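From: Lindqvist
To: jumstead-builders list
Subject: Re: [jumstead] pads letting go again

On Monday the Inmont bench wrote:

> Ours did the same thing last winter. It started at the top edge of the pad
> and worked its way down. We blamed the glue, bought better glue, and got
> the same result with a better smell. What are you using, and did you
> scuff the plastic first? Also, how far are you opening the fingers? If
> they spend their lives wide open and then slam shut, I'd look at that
> before I spent any money.
>
> Can you post a picture? "Kind of ratty" covers a lot of ground.

Fair enough. In order, then.

Glue: contact cement, the stuff in the can on the shelf over the Jumstead sink that everybody uses for everything, including at least one shoe. Both surfaces coated, left to go tacky, pressed together, clamped overnight. I did scuff the plastic. I scuffed it in the sense that I passed some sandpaper over it while thinking about lunch, so put that down as a partial yes.

Pads: black rubber sheet from the Tonerbridge surplus bin, price per pad so low that I have now spent more on razor blades than on rubber. I cut them a bit long and fold the extra over the front edge of the finger, which I was proud of when I drew it up. I'm less proud of it now, because the top rim is where the trouble is on both sides.

I took it off the charger last night and set it up over the table at home so you could see the fingers from where the camera sits.

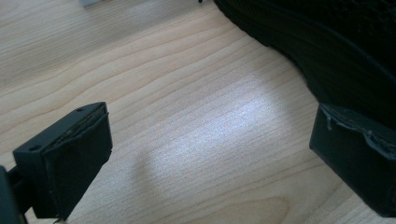 Both fingers open, nothing in the grip. Look along the top edges of the pads.

The left one has thin strips lifting away from the plastic, and there's a lighter line showing along the seam. The right one is worse: torn and curled, with a flap or two that I keep wanting to trim with nail scissors. I haven't, on the theory that whoever helps me diagnose this might like to see the body.

As for slamming: guilty. I had the closing speed set at 70 percent for most of December, for no better reason than that it looked good. It's down to 30 now. I also had it picking up the same hard-edged plastic box over and over, 60 grabs to a session, and the box has a lip on it that meets the pads right about where they're coming apart. When I type that out I can hear you all sighing.

So I have 3 options, and would take opinions on any of them:

1. Same rubber, but stop the pad short of the top edge so there is no fold to catch. Easy. Gives up a little grip at the very top, where I don't pick anything up anyway.

2. Keep the fold and pin it down with a small plate. There are already two holes in the top face of the finger, so I'd have somewhere to put a screw. More parts, more fuss, and a plate that will scratch whatever it touches.

3. Cast the pads in place with that two-part urethane Inmont was raving about. I'd need a mold, and my last mold is still attached to the kitchen counter.

I lean toward the first, mostly out of laziness. If anybody has run a short pad for a good long while, please tell me whether the new edge simply starts peeling a little lower down.

Also, does the shop still have the coarse sandpaper? The drawer marked SANDPAPER has had zip ties in it since I joined.

Lindqvist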